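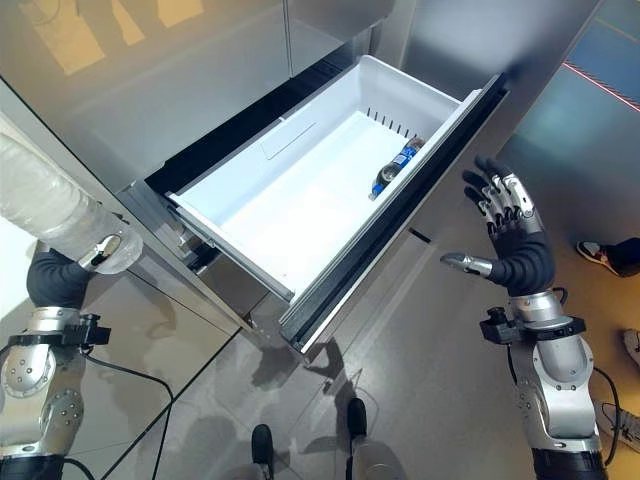 **TRILTOMBERG, 17 Sep 2019** – Clekik opened its household robotics laboratory in Triltomberg to outside visitors, with 336 people attending over the course of the open day. The main demonstration was Flurneo, a two-armed robot program directed at kitchen storage tasks. Refrigerator work was chosen as the central exercise. A freezer drawer has to be pulled, the contents located and the hands kept clear of the trim. In the test kitchen, a single bottle lying on its side in the deep white bin served as the target, with the five-fingered right hand open beside the drawer and a large ridged cylindrical object held in the left. Holding one object while reaching for another places uneven loads on the two arms, and the controller corrects for this continuously.

Demonstrations ran in short sessions, each followed by questions. Visitors asked most often about grip force, recovery after a missed grasp, and cable routing along the forearms. Engineers also presented logs from the laboratory's own trials. Between June and the open day, the team recorded 387 drawer-opening attempts using the current hand. The logs cover both smooth and ridged containers – the two surface types that have needed the most tuning.

Prothero, which supplies the wrist joints, showed a disassembled unit at a separate bench. The joint is rated by the company for 600 hours of operation between inspections. An updated version with a revised seal is in bench testing and has not yet been fitted to a robot.

Clekik plans further work on door seals, stacked items and drawers that are only partly open. A technical summary of the demonstrations, including test conditions and known limits, is available on request from the Clekik press office in Triltomberg.

**About Clekik**

Clekik develops control software and hands for indoor robots. The company employs some 95 people.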